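Review: Givby leader arms for remote teaching

We have had the Givby leader arms since June, and they now get used on most working days. They are a pair of lightweight arms that clamp to a desk. You hold one in each hand, and the robot's two arms copy what you do while the software records the joint positions and the camera views. We bought them to teach a kitting job: take parts out of yellow bins and lay them on a paper-lined steel tray. The parts are small wired components, round circuit boards and wire harnesses. We had been teaching the same job by taking hold of the robot's arms and moving them directly, so most of what follows compares the two methods.
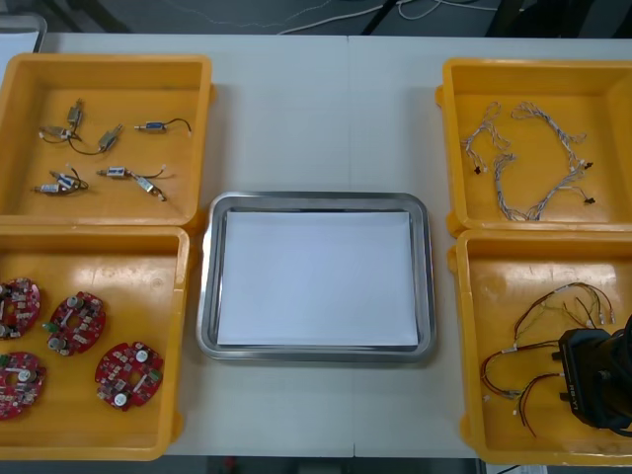
Morikawa Assembly Methods Department
Written by Aoi Tsuji, with notes from Ekow Baidoo and Takeshi Honda

Setup took one morning. The clamps are solid and fit our desk without a spacer. The cables are long enough to let the operator stand well back from the table, although the connectors are not keyed and I plugged the left arm into the right port twice. Calibration means holding both leader arms in a marked pose and pressing the foot pedal. The manual says to do it once per session. We do it again after lunch, when the left wrist has usually drifted a little.

Moving the arms feels natural after an hour or so. The shoulder and elbow are well balanced and do not tire you much. The wrist is stiffer than it should be, and you notice it when you try to turn a part over. Ekow has large hands and finds the trigger loop tight. Takeshi wears gloves and had no complaint.

The trigger is the best thing in the box. It closes the gripper in proportion to how far you pull it, and it is smooth through the whole travel. With hand guiding, we had to open and close the gripper with a button on the side panel, so every recording had a pause in it before each grasp. Those pauses showed up later in what the robot learned.
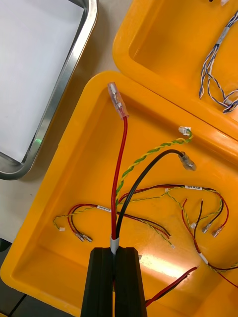

Wire harnesses are the hardest parts we teach, and they are where the controllers earned their price. A board goes where you put it, but a harness hangs and swings and catches on its neighbors. Our operators first grabbed whatever wire was on top, and the rest of the bundle stayed tangled in the bin. What we teach now is to come down with the fingers low on the bundle, next to the gray sleeve band where the branches start. Held there, the red, black and green-yellow branches spread out ahead of the fingers with their terminals in view of the wrist camera, and the operator can check for a second harness underneath before lifting. Hand guiding makes this approach awkward, because your own forearm is in front of what you need to see.

There is no force feedback. Givby is clear about that on the product page, and for boards we do not miss it. For harnesses we do. If a connector snags, the leader arm feels the same as before and you have to catch it by eye. 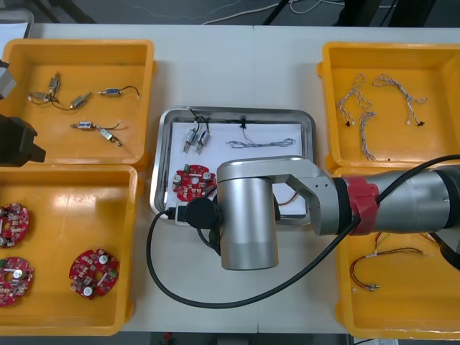 The lack of feedback also makes people slow down near the end of a placement, and the robot picks up the habit. Takeshi spent a week trying to keep his speed even, and his recordings are noticeably better for it. New operators should practice before anything they do is saved. We ask for 15 minutes with recording switched off, then a few trial runs that get deleted.

The recording software is plain and mostly reliable. You start and stop with the pedal, and a bad take can be thrown out on the spot. In our first full batch we kept 48 takes and lost 4 to a dropped connection. An update fixed that. I would like a way to trim the start of a take without exporting it first, and the file names should include the operator. Right now we write those on a sheet.

Before the Givby set we tried the Fostby handheld controllers on loan. They were lighter and easier to learn, but they only follow your hand position, so the robot chooses its own elbow angle. Around closely spaced bins that led to bumps.
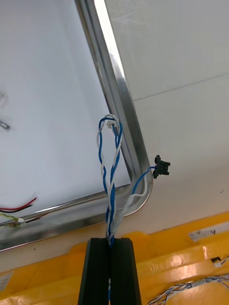 Can one person teach with both arms at once?
It takes practice, but one person is enough. Most of our operators record single-arm picks first and start using both arms in the second week.

Support has been fair. The replacement trigger spring we asked for arrived in 6 days, with no instructions for fitting it. The carrying case is too small for the arms with the clamps attached, so ours sits on a shelf.

I would buy the set again for harness work. For a job that is all boards or other rigid parts, hand guiding costs nothing extra and gives usable recordings, and I would start there. The stiff wrist is my main complaint, and Givby says a revised joint can be fitted to older sets for a fee. We have not ordered it yet.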